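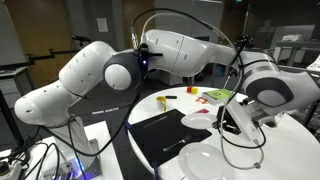
4. Dressing the cables and checking the table

I do this bit before every long run on the Trudia cell, and again whenever the wrist has been off. Give yourself 15 minutes (less once you've got the knack!). Keep the stop button in reach – I hang mine round my neck.

1. Park the arm with the "rest" pose in the Keltex menu and wait for the joints to hold still.

2. Start at the base and follow each cable up with your fingers. I'm feeling for flat spots and for plugs that wiggle.

3. Leave a good fat loop at the elbow. I cut mine short in December and it pulled out at full stretch, so now I measure 82 cm between clips and leave it at that.

4. Check the camera clamp. Finger tight plus a quarter turn is plenty.

CAUTION: don't crank it. The Strebel clamps strip very easily and I've binned two.

5. Lay out the mat, the plates and the cutlery, then jog the gripper down over a plate at speed 7. Stop well short of touching and look at it from the side.

6. If the finger plate looks twisted, go back to section 3 and do the wrist again. Sorry.

7. Run the slow test, program 9, and watch the cables the whole way through, with your eyes off the screen.

Note: Dušan Rusnák swaps steps 4 and 5 on the Cudetti cell and gets on fine – your choice.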